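Quando a paragem protegida não protege: notas sobre a célula de dois braços

Publicado em novembro por Eldana Negussie

A tarefa é simples de enunciar. O braço esquerdo segura uma garrafa de chá pelo corpo, o direito trabalha na tampa. Correu sem incidentes até à tentativa 43, em que o controlador do braço direito entrou em paragem protegida com a garrafa ainda presa na garra. O esquerdo não recebeu o sinal e continuou a trajetória. O registo mostra 562 ms entre a paragem de um e a do outro, tempo suficiente para dobrar uma ponta de dedo.

Depois de trocar a ponta, comecei pela preensão, que era a suspeita mais barata de verificar. Com a garrafa invertida, os dois dedos apoiam-se na zona do ombro, junto à tampa, e qualquer desvio de alinhamento vai parar ao sensor de força.

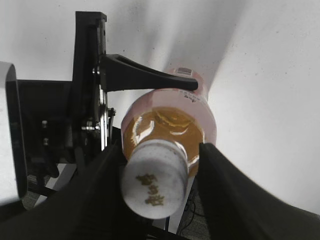
Porque é que o segundo braço não parou com o primeiro?
Os dois controladores só partilhavam a paragem de emergência física; a paragem protegida era comunicada por software, e essa mensagem perdeu-se numa fila cheia.

A fila é gerida pelo Bastura, o nosso supervisor. Por omissão, eventos de segurança e telemetria vão no mesmo canal, com a mesma prioridade. O Kidus Woldemariam reproduziu a falha em bancada enchendo o canal de telemetria: mais de 51 mensagens pendentes e o evento é descartado sem aviso.

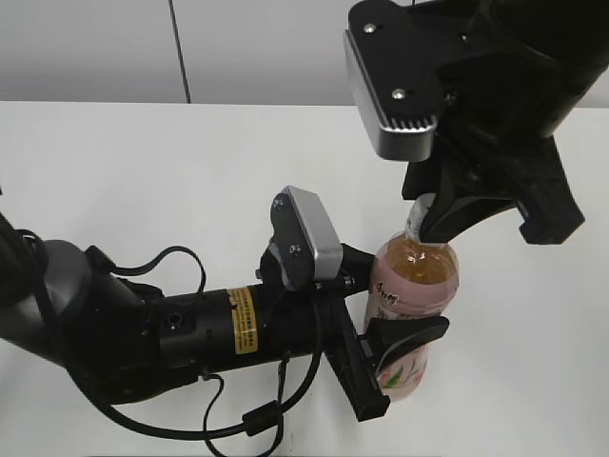 A correção tem duas partes. A paragem protegida passou para uma saída digital cablada entre controladores, com lógica negativa – cabo partido equivale a paragem. No Bastura, a telemetria ficou num canal próprio e o descarte gera agora um erro visível no painel.

Fica por resolver a retoma. Após a paragem, a garra mantém a força e a garrafa só sai em modo manual, a velocidade reduzida. A Vittoria Farina prefere abrir os dedos automaticamente; eu não, enquanto o outro braço puder estar por baixo.

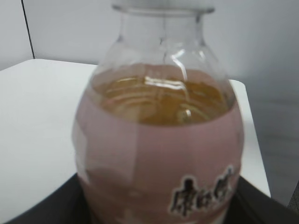
Garrafa de chá vista pela câmara de punho.

O procedimento revisto está na pasta Jitimero, versão 2. Falta repetir o ensaio com a telemetria no máximo.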